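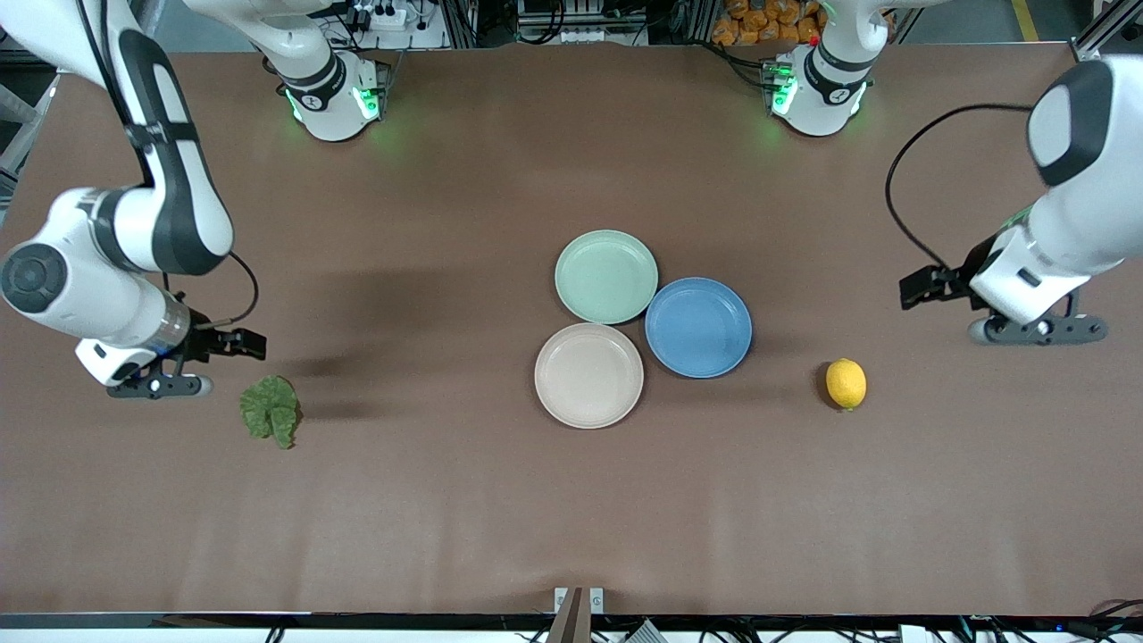
Desktop PC cleaning and safety check, January 2026

I go through this list every time I open up the big tower, and I figured I'd type up my comments this time so I quit relying on memory (mine's terrible in winter).

Power off at the wall, cord out: OK. I hold the power button a few seconds after, too.

Side panel and screws: OK. One thumbscrew was cross-threaded, my fault from last March. Swapped it with a spare from the Hosness case.

Front dust filter: NEEDS WORK. Wow, the lint! Rinsed it and left it overnight. Do not put it back damp, please.

Fans: 6 of 7 fine. The rear one ticks at low speed and gets loud near 2000 rpm. I've ordered a Burau to replace it, and until that shows up I'm capping the curve. 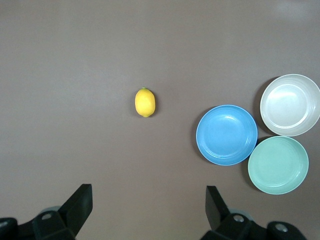 Graphics card seating: OK, latch clicked. It does sag a little on the far end, so I moved the Xaba bracket over one slot and it sits level now.

Power cables to the card: OK. Pushed both in until there was no gap at all, looked for browning on the plastic, found none. If you ever see brown, stop right there and get a new cable!

Idle temperature: 36 C after the cleanup. I'm happy with that.

Load temperature: NOT DONE. I want the new fan in first.

Surge strip: REPLACE. Still works, but the indicator light is out and I don't trust it with the tower and two monitors hanging off it.

Cable clearance: OK, though the front panel wires were this close to a blade. Zip tied.

Recent posts
Ondeck case, six months in
Setting a fan curve you can sleep next to
Which thermal paste I keep buying
Moving a tower without wrecking the card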